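Does Chess Club Help With Math? A Second Look at a Popular Claim

Henrik Hollmann
Arnbridge School, Independent Project

Why I chose this

Every September our school hands out a flyer saying that chess "builds the math brain." My parents believed it, and so did I until I tried to find out where the sentence came from. The flyer gives no source. The club leader told me it was copied from an older flyer, which also gave no source.

I like chess and I have played it since elementary school. I am not arguing that people should quit. My question is smaller: if a school tells families that chess raises math grades, what does it know that makes it say so?

What people claim

I found three kinds of claims. The first is that chess players get better grades, which is a claim about who plays. The second is that chess makes grades go up, which is a claim about what playing does. The third is that chess teaches patience or planning, and that these carry over into everything else. Most of the articles I read slide from the first to the second without slowing down, and then use the third to explain the second.

The Godine booklet, which our library keeps in the teacher section, is the worst for this. It reports that club members at one school had higher test scores than other students and then calls chess "a proven method." It does not say what the scores were before anyone joined.

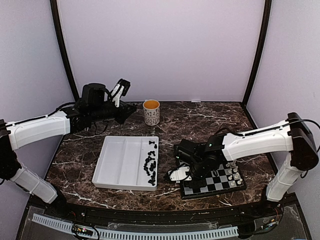
The trouble with comparing members to everyone else is that nobody is assigned to chess club. Students sign up. At our school you need a free afternoon, a ride home and usually a parent who thinks the flyer is right. Students with all of those things may already be doing well in math. If so, the club could do nothing at all and its members would still look good on paper.

What I did

I asked for math grades from the fall and the spring, without names, for students who said yes. The office was able to give me grades for 39 students, some in the club and some not. I compared how much each student's grade changed over the year, because the change matters more to my question than the grade itself.

I also gave out a short survey with 5 questions. It asked how often the student played, whether they played at home, who had suggested it, whether they liked math already, and whether they thought chess had helped them. My teacher suggested the fourth question and it ended up being the most useful one.

What I found

Club members had higher grades in the fall. They also had higher grades in the spring. The gap between the two groups hardly moved, and the small movement there was went the wrong way for the flyer. I do not make much of that, since one bad test week could cause it.

Nearly all the club members said they liked math before they joined. Most of them also said chess had helped their grades, including several whose grades went down. I think this says more about the flyer than about chess.

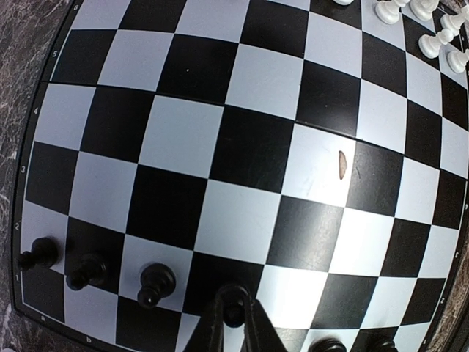
Arnbridge Student Reports, Vol. 5, No. 2, p. 413

What the other side says

I tried to be fair and looked for the best evidence against me. The Böttcher article is better than the rest. It followed two classes at the same school, one with a weekly chess lesson and one without, and the chess class improved more. But the chess lesson was taught by the math teacher, and it was added on top of the normal week. The other class got nothing extra. I would like to see what happens if the other class gets the same extra time with the same teacher and plays cards, or just does more math.

The Urex learning program, which sells chess lessons to schools, has a page called "Research." It is mostly quotes from happy parents. I wrote to ask for the studies behind it and got back a price list.

The patience argument is harder to test and I did not manage it. It sounds right to me that sitting still over a hard position would help you sit still over a hard equation. On the other hand, I know very good chess players who cannot sit through a page of fractions – I am close to being one of them.

Problems with my own project

My group was small and all from one school. Students who refused to share grades might be different from those who agreed. One school year may be too short. I also play in the club, and when I told people what I was studying, some of them thought I wanted a certain answer and others thought I wanted the opposite. I should have handed out the survey before talking about it at lunch.

None of this shows that chess has no effect on math. It means I looked for the effect in the place where the flyer said it would be and did not see it.

What I would change on the flyer

I would take out the sentence about the math brain and put in the meeting time and the room number, which the current flyer leaves off. I gave this suggestion to the office in writing and have not heard back.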